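From: Hayley Heywood
To: Residence Services list
Subject: Re: Clothing left in guest rooms - folding and stacking
July 2022

Dear colleagues,

Thank you to Radymyr Kovalchuk for his message, which is quoted in part below. I reply on behalf of the Residence Office at Kullville and ask that supervisors pass these points to their teams.

Radymyr Kovalchuk wrote:
> At the Oda building we have received differing instructions on
> clothing. Lindalva Dantas was told that garments should be folded
> on the bed and left there. Arne Harms was told that they should go
> directly into the dresser. We also have no guidance on whether the
> bed may be used for folding when the sheets are off and only the
> mattress cover is in place. Could the office please confirm which
> practice applies?

The bed may be used for folding in all buildings. It is the largest clean surface in most rooms, and the desks are generally too narrow for a shirt to be laid out flat. If the bed has been stripped, folding may be done on the quilted mattress cover, provided that the cover has been changed or inspected beforehand. Covers with visible stains are to be sent to the laundry before any clothing is placed on them.

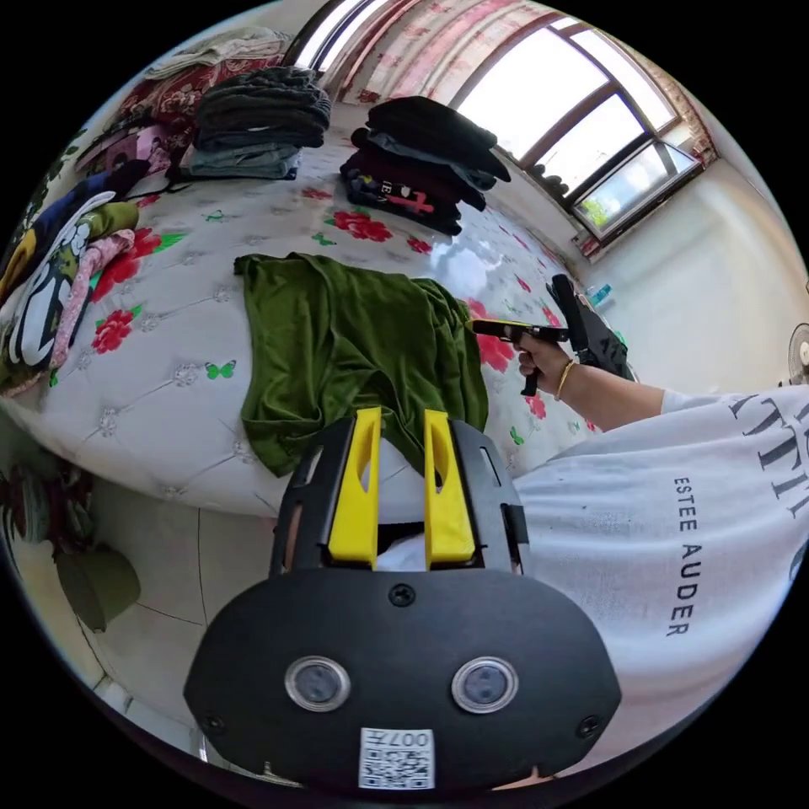 T-shirts are to be laid face down, smoothed from the collar toward the hem, and folded sleeves first. Finished items should be stacked toward the back of the bed so that the middle remains free for the next garment. Please keep no more than two stacks going at once. Tall stacks lean on a tufted surface, and we have had several complaints of clothing found on the floor.

Once the folding is complete, the stacks are to be moved to the dresser or, where there is none, to the closet shelf. Clothing is not to be left on the bed overnight. In this respect the instruction given to Mr. Harms was incomplete and the one given to Ms. Dantas was out of date - both came from earlier versions of the room guide.

The revised guide will be issued in October. Until then, section 2 of the current guide should be read together with this message. Supervisors who need replacement mattress covers may request them from Ibsa Derese in the linen store, quoting form 1347. Patterned and plain covers are equally acceptable and need not match within a building.

Regards,
Hayley Heywood
Residence Office, Kullville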